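Parkel grasp result, does anyone buy the 80 percent?

gridlock_ty
They train on Tradilo in sim only, then claim 80 percent on real blocks. I read the paper twice and can't find how many real trials they ran. The appendix says 14 objects and stops there.

moss_and_wire
It's in the supplement. 29 grasps per object.

gridlock_ty
On one arm, with one operator doing the resets. I'd call that a demo.

Iltaletti
Disagree. Texture randomization has worked for us on the Inthanon setup, and we only lost 2 points going to hardware. Look at what the wrist view gives the policy with the pads still open: speckled green block, both pads open, flat background.
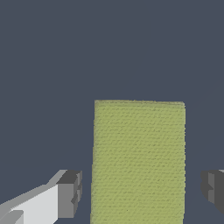 Reply 5
gridlock_ty
So no table, no clutter, and flat light. The block isn't even centered between the pads, fine, but how far off do they let it get? Without that range the number means very little to me.

moss_and_wire
Ask them for the seeds too. I did in October and got no answer.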